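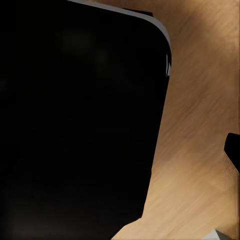
Diane Turcotte would like people to stop asking her when the noise will go away. It won't, she says, or not all of it, and a person who has been told that it will is a person who ends up buying a second rug and then a third, and sleeping no better.

Turcotte has spent most of her working life measuring sound in apartment buildings. She carries a meter in a padded case and a pair of hard-soled shoes in a shopping bag. The shoes are for the upstairs unit. A colleague walks back and forth in them while she stands in the unit below, usually next to a tenant who nods at each step as if hearing an old song.

The complaints follow a pattern. They rise in late fall, when windows close and the street stops covering what goes on indoors, and again in May, when leases turn over and one set of habits is swapped for another. People rarely complain about music. Music has an off switch, and most neighbors will use it. The complaints are about heels, chairs, dropped things, a dog jumping down from a bed, a cabinet door that closes the way cabinet doors close.

Engineers call this impact noise, and it behaves differently from voices or a television. Airborne sound has to push its way through a wall or a ceiling, and mass will stop a good part of it. A footstep is already in the structure by the time it is heard. It runs along the joists and down the walls, and it can come out two rooms away from where the foot landed.

Ximena Quintero learned this in the building on Irklow Street where she has lived for eight years. She had blamed the couple directly above her for a thud that came every morning before six. She wrote them two notes, the second one shorter than the first. They wrote back that they worked nights and were not home at that hour. The thud belonged to a man on the same floor as the couple, one unit over, getting down from a raised bed.

"I apologized with a pie," Quintero says. "They still don't say much in the elevator."

Her building is typical of its time. It went up when carpet was standard, and the carpet did most of the work of keeping the peace. Then owners began pulling it out. Hard floors are easier to clean, they photograph well, and tenants ask for them. In many older buildings the boards went down over whatever was there, with a thin foam sheet between or with nothing at all.

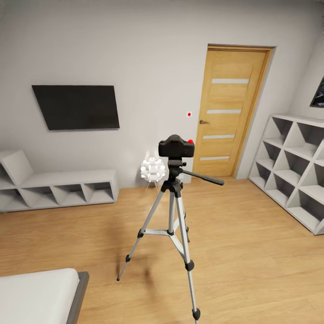 What the floor is hiding

A good quiet floor is mostly things you can't see. There is the surface, then a resilient layer, then something heavy, then an air space with insulation in it, and finally a ceiling that hangs on clips so that it barely touches the framing. Each part does a modest amount. Leave one out and the others have to make up for it, which they don't.

Callum Oakley runs a small contracting firm that does this sort of work, and he says most of his calls come from people who have already spent money in the wrong place. They have glued foam tiles to the ceiling. Foam tiles soak up echo inside a room. They do close to nothing for a footstep coming through from above.

"I take them down and the glue takes the paint with it," he says. "So the first thing I do is charge them for painting."

The cheapest fix is nearly always upstairs, and the person who needs it is nearly always downstairs. A dense rug pad in the main walking path, felt under the chair legs and a soft mat in front of the kitchen sink can take the edge off for less than 300 dollars. Working from below means opening the ceiling, and that costs many times more. Oakley has had clients who paid for the neighbor's rug and counted it a bargain.

Some buildings have written this into the rules. At the Caron, a co-op of 60 units, residents with bare floors must cover most of the walking area, and anyone replacing a floor has to submit the underlayment for approval first. Annick Cloutier, the building manager, says the rule was unpopular for one winter. She keeps a box of felt pads in her office and gives them out to anyone who is moving in. Bedrooms get the most attention, and after them the rooms that people began working in once their offices stopped expecting them every day.

A desk chair is one of the worst offenders. Hard plastic casters on wood make a low rolling sound that carries well and has no rhythm to it, so the listener below can't learn to ignore it. Softer wheels help. A mat helps more. A chair or stool without wheels still scrapes when it is pulled back, and four felt pads will take care of most of that until they wear through or fill up with grit, at which point they scratch the floor as well.

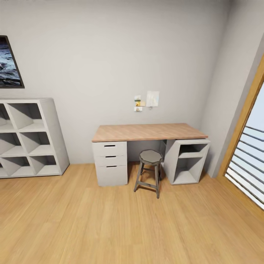
Cloutier tells new residents to check the pads twice a year, when they change the batteries in the smoke alarm. She also tells them to introduce themselves to the people below before there is anything to discuss. In her experience a sound made by a stranger is louder than the same sound made by someone whose name you know.

There is some support for that view. Hélène Penner, a psychologist who studies annoyance, has interviewed 100 tenants about the noises that bother them. The level of the sound mattered, but so did whether they thought the other person could help it. A baby was forgiven more readily than a treadmill. A neighbor who had once answered a complaint politely was given a good deal of slack afterward, even when the noise had not changed.

Penner suggests raising a problem in person, at a decent hour, and describing the sound and the time of day without guessing at the cause. Guesses are often wrong, and they tend to sound like accusations. Quintero's first note had used the word "stomping." She has since thrown out her copy.

The man with the raised bed, once he was finally asked, put a folded moving blanket on the floor where he lands. Quintero still wakes before six most mornings. She says it is quieter now, and that she has started using the time to walk to the bakery before the line forms.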